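Teleoperation and Hand Guiding: Frequently Asked Questions
Bokholm Training Cell

Who may record demonstrations?
Any registered user who has completed the two-hour induction with Noemi Szabo. Visitors from Trullbridge follow the same procedure and should allow 9 working days for an account.

What is the difference between hand guiding and remote control?
In hand guiding, the operator holds the arm and moves it through the task. In remote control, the operator works from a separate station and the arm follows. Hand guiding is available on the physical cell only. The simulated cell accepts remote control only.

How many demonstrations does a task require?
The plate stacking set currently holds 994 accepted demonstrations. New tasks are reviewed after the first 14, and the operator is then told whether to continue or to change the approach.

Should I delete a demonstration that went badly?
No. Mark it as rejected and enter a short reason. Rejected recordings are kept - they are used when the review criteria are revised.

May I pause during a recording?
Short pauses are acceptable. If the arm has been still for longer than 14 seconds, please end the recording and begin again.

Where should the gripper be when I start?
Start with the fingers open and empty, pointing down and clear of the mat. Do not start with the tool already touching a part. In the simulated plate task, the gripper hangs over the rear left of the table, with a stacked assembly on the left of the mat and a single flat plate to the right.

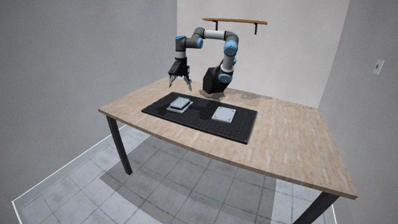 Access and Support

Whom do I contact if the remote station loses its connection?
Stop the recording and write to Aled Penry, giving the station number and the time of day. Requests for extra session time go to Karine Li.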